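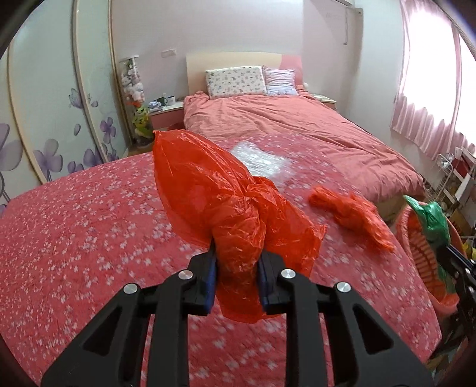
Mortgage help day at the Astham library

12 shares | 5 comments

I went to the home loan open day in Astham in February. Doors opened at 9 a.m. and the line already ran past the book return. Vokard, the housing counseling office that put it on, had set out 60 chairs and had to bring in more from the children's room.

Mairéad Nic Giolla gave the first talk. She went over what a lender wants to see before it will change the terms of a loan: two months of pay stubs, the last tax return, a short letter about what went wrong. She said most requests stall over a missing page. Her advice was to call the servicer before the second missed payment and write down who you spoke to.

After that you could take a number and sit down with a counselor. Mine was Shigeru Minami. He went through my statement line by line and found that $459 of what I owe is late fees and an inspection charge. He told me to ask for those in writing. We also looked at stretching the loan out, which would lower the payment by a little over $100 a month but add years to it. I haven't decided.

The Flustora credit union had a table with refinance rates. I took the sheet, but you need more equity than I have.

Parking is free behind the building. The next one is in Mangundap, same hours. Bring copies, the library machine was out of toner by 11.

5 comments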